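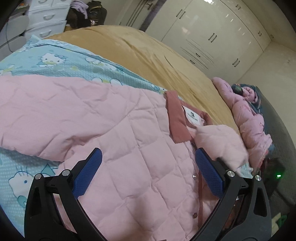 Lirent teaches robots to handle clothes, one bedroom at a time

Folding a jacket is still a hard job for a robot, and our team at Lirent is thrilled to share a result that brings it closer. Our new method, Stikby, learns from people doing everyday chores at home with a hand-held gripper, with no robot arm needed during recording.

For the study, Stikby was trained on 2,894 recordings made in 390 homes, on real beds with rumpled sheets and whatever else was lying there. In tests on garments it had never come across, a two-armed robot finished the fold nearly twice as often as one trained on around 1,000 recordings from our lab. Quilted and padded clothes, long our weak spot, showed the biggest gain!

Sleeves turned inside out still give it trouble, and we're working on that with our partners at Mansour.

The Stikby paper and training code will be released in October. The recordings will follow through Luvance, our open data program.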